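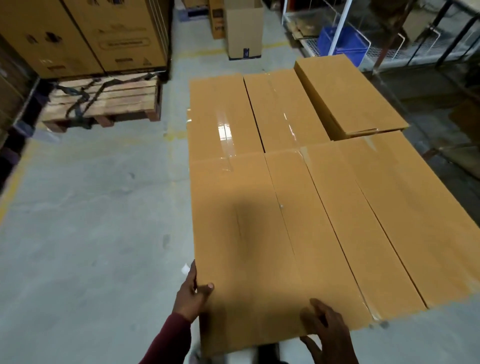 Reviews > Home and Garage > Storage > Shelving

Wallin four-level garage shelf: my review after one winter and one summer

I bought the Wallin shelf in October, when my wife and I moved to Revstead and discovered that our new garage had no storage at all. There were only two hooks on the wall and a very old paint tin. I wanted a shelf that I could put together by myself, without drilling into the brick, because the landlord does not allow it.

The Wallin comes in one long carton and it is heavy. The shop in Revstead delivers only to the kerb, so you must think beforehand how you will bring it inside. I opened the carton on the driveway and carried the parts in by hand, the posts first and then the boards. It took me more trips, but my back was thankful for it.

What you get

There are four levels, steel posts in a dark grey colour, and boards of pressed wood. The posts come in halves, which you join in the middle with a sleeve. You also get plastic feet, a bag of clips and a sheet with drawings. The sheet has no words, only drawings, and for me this is good, as English is my third language. But drawing number two shows the beams upside down compared with the real ones, and I lost half an hour there. If your beams do not sit flat, turn them over and try again.

You need a rubber mallet, and it is not included. I borrowed one from my neighbour Pieter Van Leeuwen, who has the same shelf in his workshop. With a normal hammer you will damage the paint, and where the paint is damaged the rust comes quickly. I have one such place, on the left post at the back, from before I went to ask Pieter.

How strong it is

The maker says 60 kilograms for each level when the weight is spread out evenly. I cannot test this properly, but on the bottom level I keep bags of potting mix and the winter tyres, and the beams are still straight. On the second level from the top I put my books, which were waiting for a room of their own, and after some months the board had a small bend in the centre. You can see it only when you put a ruler on it. I turned the board over and now it is flat again, at least for the moment.

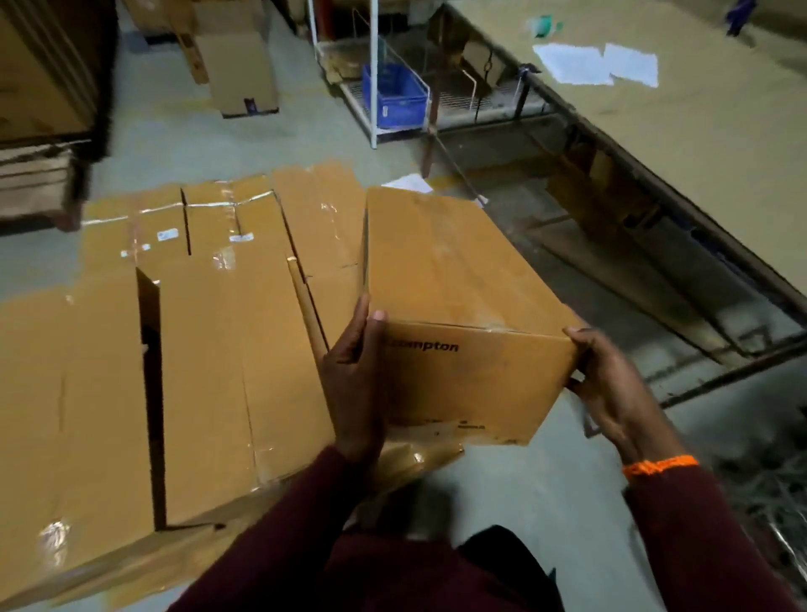 Can the shelf stand safely without being fixed to the wall?

Mine has stood free since the first day and does not rock, but I keep the heavy things at the bottom and nobody climbs on it. If you have small children, or if your floor has a slope, I would fix it. The brackets are in the bag with the clips, but you must buy your own screws.

The boards

This is the weak side of the product. The top face has a thin smooth layer, but the edges are raw. Our garage door lets in some rain at the corner, and the board nearest to it became thick at the edge, like bread in soup. I have now sealed the others with Flotidum clear varnish, two coats, with a night between them. I did it on a Wednesday evening and on Friday everything was back on the shelf. The smell stayed longer than I expected – keep the door open if you can.

The shop sells replacement boards, but the colour is a little different from the old ones. In a garage I do not mind this.

Compared with the Drultadwood

Before the Wallin I had a Drultadwood shelf in our old flat. It was all timber, with bolts, and it looked much nicer. It also took me a full afternoon to build, and when we moved I could not get it apart without breaking one leg. The Wallin goes apart with a few knocks from below. For people who rent, I think this is more important than the look.

What I like

The levels can be moved in small steps, so tall buckets fit. The feet do not mark the concrete. After the first mistake with the beams, the building was easy and I needed no help.

What I do not like

The raw edges, the wrong drawing, and the missing mallet. Also the clips are all the same grey as the floor, and I am still finding them.

My score is 4 out of 5. I would buy it again for a dry garage. For a damp one, add the price of a tin of varnish and do the edges before you build, when you can still reach all of them.

We use cookies to remember your settings and to count visits. Accept all | Manage cookies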